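Print this page
E-mail this page

Chapter 5
Planning and Paying for Equipment

A small automation program usually starts with a quote for one machine. In May, Javiera Farías had a quote from Arell for a single arm and a budget line that matched it to the dollar. By the time the arm could do any work, she had raised 13 more purchase orders. Most were small: grippers, spare fingers, cables, a table, a licence from Stetau that had to be renewed every year.

This chapter works through her file. You will learn to separate capital costs from running costs, to estimate the life of parts that wear, and to compare a purchase with a lease. The Owino lease offer in Section 5.2 looks cheaper until freight and training are added.

Start with the work itself. Write down the task, the objects to be handled, the floor space and the hours per week. Farías allowed about 112 hours for set-up and charged the labour to the same project code as the hardware. 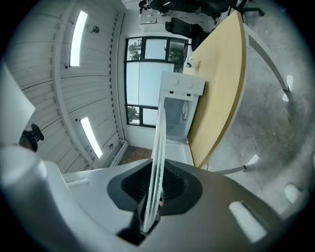

Fingers and pads go in the budget as consumables. Zorkano sells them in packs, and the price per piece drops with larger orders, so the reorder point matters. Section 5.1 begins with a blank cost sheet. Keep a copy, as you will fill it in again at the end of the chapter.

E-mail this page | Print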